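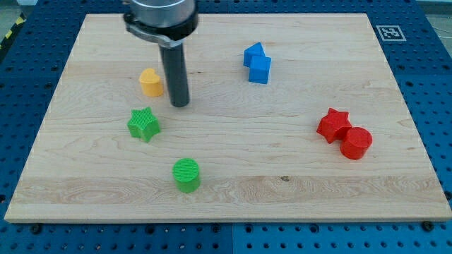

Maple board with some of the small blocks out on it, including the yellow heart and the green star

From: Chae-won Um
To: Druvunness wood and toy swap list
Date: July 9, 2024
Subject: Re: finish for a maple play board?

Wenjie Jiang wrote:
> Chae-won, didn't you do a maple board for the little shape blocks?
> I have a piece the same sort of size and I'm stuck on what to put
> on it. Oil? Wax? Leave it alone? Also, how far did you sand? I
> stopped at 80 and it feels like a cat's tongue.
> Wenjie

Hi Wenjie and everybody,

Yes, I did, and I love it! Keep going with the sanding, 80 is way too soon to quit. I went to 130 or so with some odd sheets Ha-neul had in a drawer (no idea where you'd buy that number now) and then jumped to 800, which you are not supposed to do, I know, I know, Chang-ho has already told me. It took forever but the top came out really smooth, and I rounded the edges over just a little by hand while I was at it.

For finish I used two thin coats of plain mineral oil and that's all. I was scared of it going yellow because I wanted it pale, so the blocks would show up. The blue cube and the blue prism look great on it, and so does the green star. You can see the grain running the long way, all wavy, and there's one little dark knot that I almost cut around. Glad I kept it! Ha-neul uses it as "the pond" and everything has to be parked next to it.

The wax I tried first (Usix, the soft kind in the tub) was a mistake on my scrap piece, it stayed tacky for days. Maybe I put on too much. Ji-hoon swears by it, so ask him before you listen to me.

About the blocks, I paid $68 for the big mixed bag, which was more than I wanted to spend, but they're plastic and they wipe clean, and I like that there's a heart and a star in with the plain shapes. If anybody has spare cubes, any color, I'd happily trade for prisms. We have so many prisms.

Wenjie, is yours one solid piece or glued up? And do you want the rest of my 800 paper? I can drop it off.

Chae-won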